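Pre-shipment sampling on small lots

A few people asked how I set sample sizes when the order is too small for the usual tables to be comfortable. The lot I closed out in June is a reasonable case: 967 door closers from Lideck, packed in mixed cartons, shipping to a distributor in Winnipeg.

The purchase contract named a sampling plan but left the inspection level blank. The factory read that as the lowest level. I read it as general level II and wrote to Thevar, the buying agent, before booking travel.
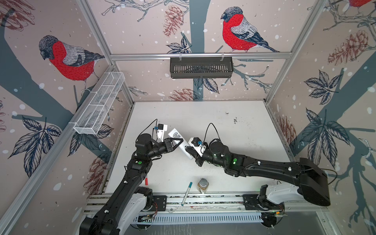

Thevar took 19 days to answer. By then the cartons were sealed and stacked two deep against the wall, so drawing at random meant moving most of them. I numbered the cartons, drew from a list made the night before, and refused the three cartons the floor manager had already set aside with their lids open.

Aravind Suvarna wrote to me after I posted the draft of this.

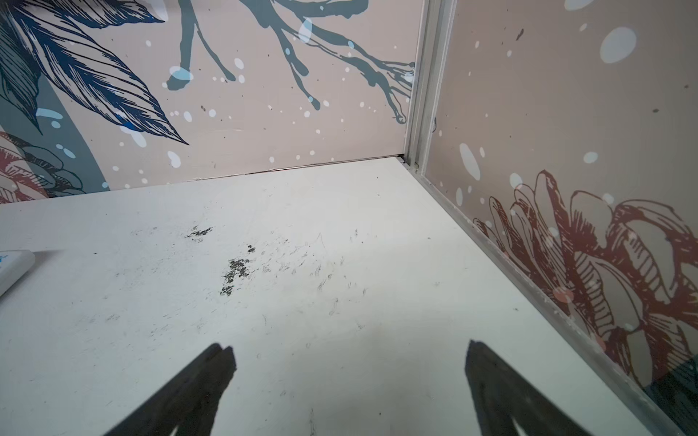
Beathag Urquhart disagrees with the carton draw: "You randomized the cartons and then took the top layer of each. That is a sample of top layers. At Skumberg we draw the layer as well, or the report says we didn't."

Fair point, and I have amended the report template. Aravind's objection was narrower. He wanted the closing-force test treated as special level, given the time each unit takes on the rig. I agree with him, provided the contract says so. 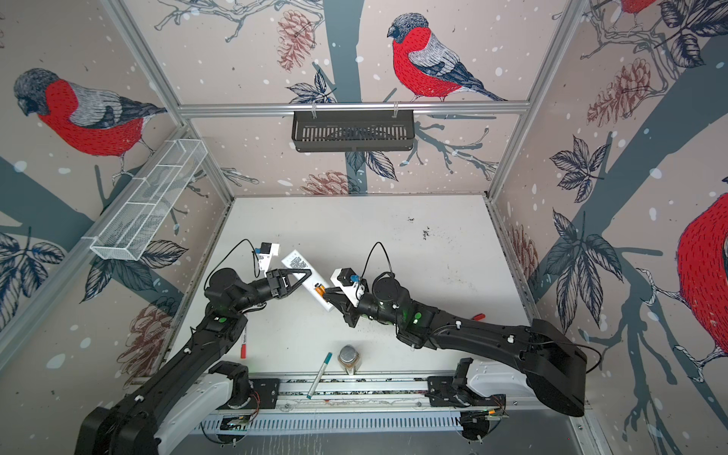 On defect classification, the list should be signed before the inspector arrives. Lideck called a missing grub screw minor. The buyer's own spec called it major - the arm can't be adjusted without it. Arguing that at the bench cost me most of a morning.

The other thing I would change is the measuring gear. I relied on the factory's force gauge, and its calibration sticker had lapsed. Zornari rents a decent one for $259 a week, plus courier. 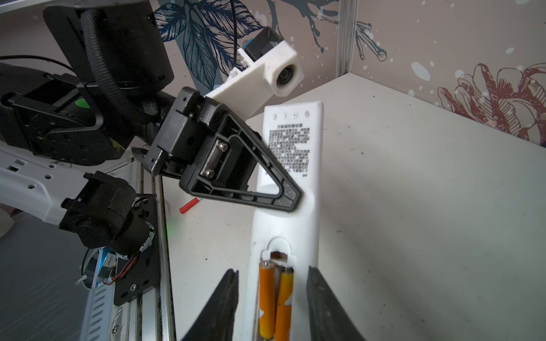 The lot passed on majors and failed on minors, mostly finish scratches near the mounting holes. The buyer accepted it with a credit note. Re-inspection terms are still being argued over, and I'll post the revised template once Thevar has signed off on the wording.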